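# How Does a Robot Learn to Pick Things Up?

Try this first. Drop a handful of crayons into a shoebox and pick one up. Easy! You didn't have to think about which finger goes where, or how hard to squeeze. You learned all that when you were a baby, by grabbing at spoons and blankets and your own toes and missing a lot.

A robot has never been a baby. So how can it learn to grab a crayon?

## The old way: a list of orders

For a long time, people told robots exactly what to do. Move left. Go down. Close. Lift. A list works very well if the crayon is always in the same spot, pointing the same way. Bump the box and the robot closes its fingers on air.

## The new way: practice, practice, practice

At the Brestholm robot lab, Masaru Yagi and Darcy Campbell wanted to see if a robot arm could learn from its own mistakes. They called their project Kisden, and they set it up like a game.

1. The robot looks into the bin with a camera.
2. It chooses a spot and an angle for its gripper (the gripper is the robot's hand).
3. It reaches in, closes and lifts.
4. A computer checks if the gripper is holding something and writes down "yes" or "no."
5. Back to the beginning for another try!

Every "yes" and every "no" goes into a program called a *neural network*. You can think of it as a very good guesser. Show it a picture of the bin and it guesses which grabs are likely to work. With lots of tries to learn from, its guesses get better.

In the Kisden project the robot made 3,167 tries. If you did that many grabs out of your shoebox, your arm would be begging for a break!

## Did it work?

Yes, mostly, and the way it changed is the really fun part. In its first 25 tries the robot picked up a bar only 3 times. It pinched corners. It squeezed the floor of the bin. Once it pushed a bar into the wall and kept on pushing until Darcy pressed the stop button.

By the end of practice, the team gave it another 25 tries and it missed just 8. It had also found a trick that wasn't in anybody's plan: when a bar was tight against the wall, the robot sometimes nudged it first to make room for its fingers. Masaru played the video of that nudge over and over.

## Why some bars are tricky

A bar lying alone is the easy kind, with space on both sides for the fingers. Bars that touch or overlap are harder, and the robot might grab two at once or bump one while reaching for the other. A bar beside a wall has one side blocked.

Look at the three red bars and three green bars in the front bin, with the silver gripper reaching over the wall on the right. Which bar would you go for first? I'd pick the green one at the lower left, with lots of empty floor between it and the group at the back.
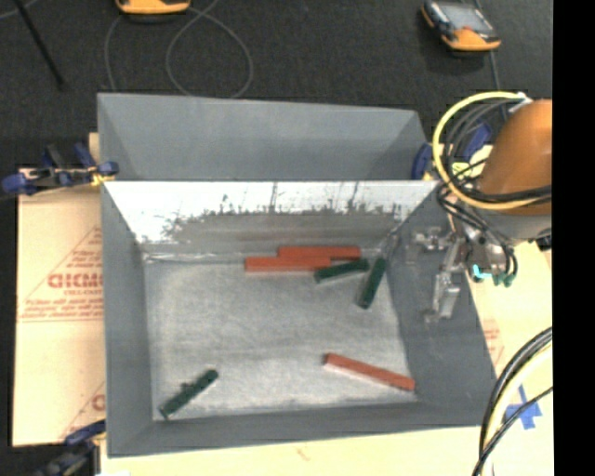
## Try it at home

Put six crayons in a shoebox and use kitchen tongs as your gripper. Close one eye, make 25 grabs, and mark each one "yes" or "no" on a sheet of paper. Then do 25 more and see if your score goes up!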